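Call for Wearers: Help Us Try Out a New Dust Mask

Jan 9, 2018

Illum makes masks and half-face respirators for people who work around dust, and we would love your help. We're looking for 30 adults in the Rirbridge area to wear our newest reusable mask through their ordinary working days and tell us, as plainly as they like, how it feels after a long shift.

You don't need to know anything about filters or fit testing (we'll walk you through all of it, and there will be coffee). What matters to us is that you spend part of your day sanding, sweeping, stocking, unloading or doing some other job with your hands, and that you're at least 18. Glasses are welcome — very welcome, in fact, as fogging is one of the things we fret over most.
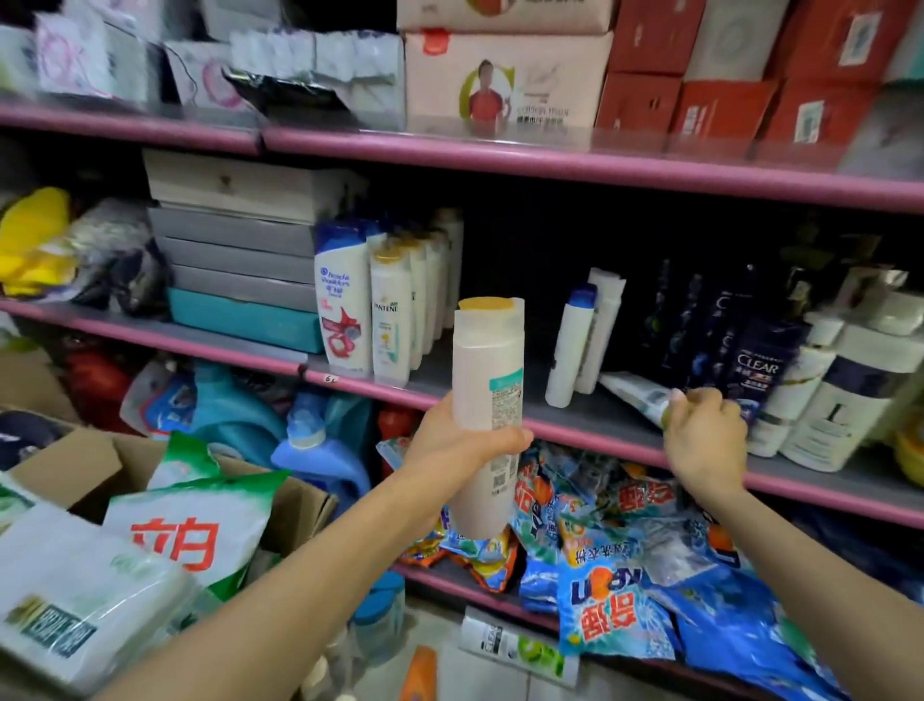
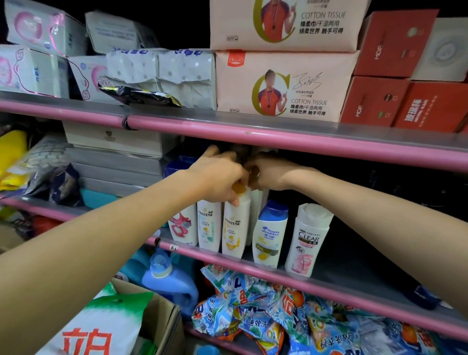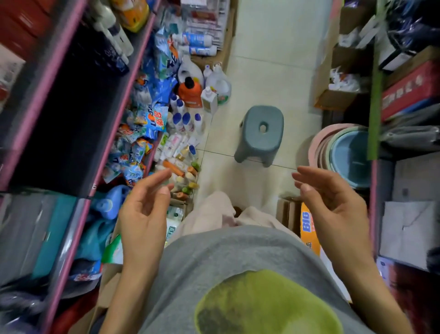 The trial runs for 4 weeks in April. You'll come in once at the start for a fit check, which means a clean shave where the mask seals against your face, so please think it over if you're fond of your beard! After that you wear the mask at work, jot a few lines in the notebook we give you, and come back at the end to talk it through with Clodagh Carroll, who designed the head straps and really does want to hear it if they pull your hair.

Please don't sign up if you have asthma or another breathing or heart condition, or if your job already requires a particular respirator. The trial mask must not take the place of equipment your employer has told you to wear.

Everyone who finishes receives $333 and keeps the mask, along with a spare set of filters.

To put your name down, call the Illum front desk and ask for Gebremedhin Asfaw, or stop by our Stamholm workshop any weekday morning. Tell him what sort of work you do and whether you wear glasses, and he'll find you a time for your fit check.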